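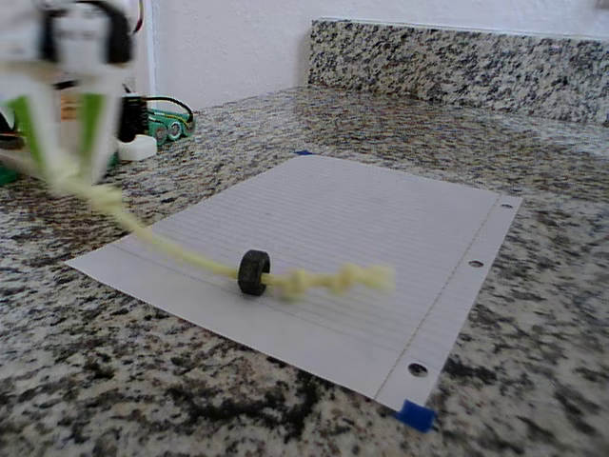 *The soft arm with a black ring on it, over a sheet of notebook paper.*

**Ring sorting gets a new hand**

Since April the Serus arm has taken over part of the ring work at Plendby. A tray holds 144 small rubber rings, and until this spring every one of them went through somebody's fingers. The fingers did not enjoy it. The new arm has no fingers, only a soft yellow tentacle – the break room has several names for it, none printable.

What changes for you: the ring bench goes from two people per shift to one, and the second person moves to Tidari orders, where we are 46 behind. No hours are being cut. Whoever stays at the bench loads trays, clears jams and fills in the jam sheet, so yes, automation has brought us a new form.

Training slots are on the board by the time clock. Please stop feeding it hair ties.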